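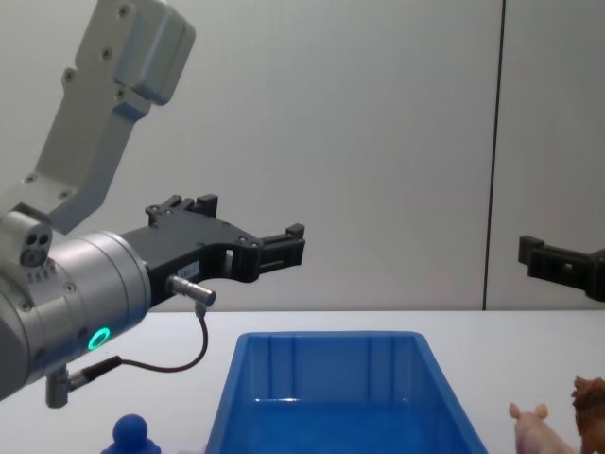
Two Arms, One Bin: Handover Rules, Revised

I rewrote our shared-workspace rules in November after an audit at the Istberg cell. Ilir Ivanov reviewed the draft and cut it from 27 clauses to three pages. The clause that drew the most comment covers who owns the bin.
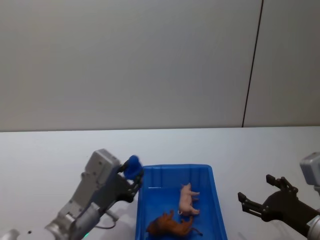 Ownership of a shared volume should be explicit in the controller and never inferred from arm position. The volume starts at the rim and extends 90 mm above it. One arm holds the token; the other waits outside with its jaws open. With the left gripper holding a blue part just above the corner of the tray, the right arm keeps its distance across the table until the token is released. Release is tied to the confirmed retract position. We tried tying it to the jaw-open signal at Warkdale and logged 187 near-limit stops.

Wrist views get their own clause. Liya Weldu wanted both fingertip pads visible at full opening, with the bin rim as the reference edge. I adopted her wording unchanged.

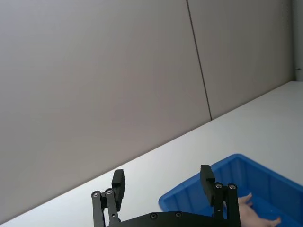

Wrist view, jaws open, bin rim behind the right fingertip pad.

Cable routing is still open. Comments to me by Friday.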